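Murnurthorpe, March, late

The left arm dropped out again at ten past four. It did not crash, which I could have respected. It went limp on the software side, held its pose like a waiter with no tray, and told the log that everything was fine. The log has believed it 2 days running now.

I started the morning feeling clever. Gikwood had put out an update to the handover routine, and I read the notes over toast, all the way to the bottom, where it said "improved stability". I should have gone back to bed. By nine I had it installed, and by half past the right arm was doing its bit nicely and the left was ignoring its half of the conversation. Pick up cube, offer cube, wait. And wait. The timeout is supposed to be 30 seconds. I drank most of a coffee.

So, the usual suspects. Reseated the connector at the wrist. Swapped the cable for the spare from Baert, which cost more than my bike. Ran the left arm alone through 50 open-and-close cycles and it didn't miss one, the smug thing. Put the two arms back together and it quit on the fourth handover.

What bothers me more is the stop. When one arm faults, the other is meant to freeze, and this afternoon the right one kept moving for a good moment afterwards. Slowly, and I was well back, but my hand had been in there five minutes earlier fishing out the green cube. I wrote that up properly and sent it to Nisosstead before I did anything else. Then I taped a note to the power switch saying NO HANDS, in my own writing, so that I would take it seriously.

They wrote back asking if I had tried turning it off and on. The controller is rated for up to 3,000 hours between faults. I make it about a day and a half.

Ate a peach over the sink and felt watched. 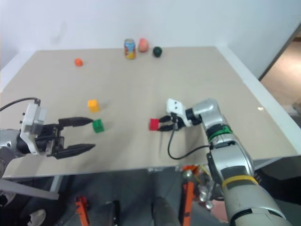 Tomorrow, if I can face it

Roll back the Gikwood update. Test the stop first, from outside the tape, with the cubes in the drawer. Buy more coffee.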